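Workshop notebook, September, afternoon

Produce stand, pine slats, stepped tiers. Zoila wants the prop stock sorted before the labels go on. Green grapes belong up on the stand, red-purple ones in the blue basket with the pumpkin, peppers, potatoes, carrots and onions.
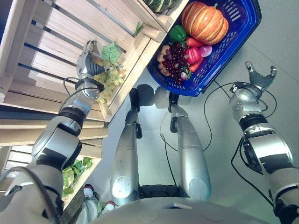 Page 3

Lettuce stays on a lower tier. Striped squash at the very top. Brock to check the slats for splinters and sand the front edges if needed.
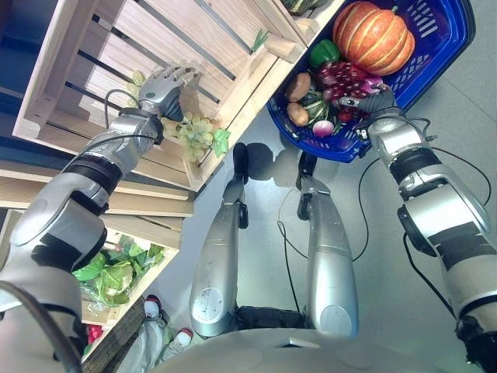 Edem asked for the stand to be 600 mm deep so the crates sit flush. Will measure again after lunch. Labels from Jolside, order 1548, still not in. Teófilo is calling them.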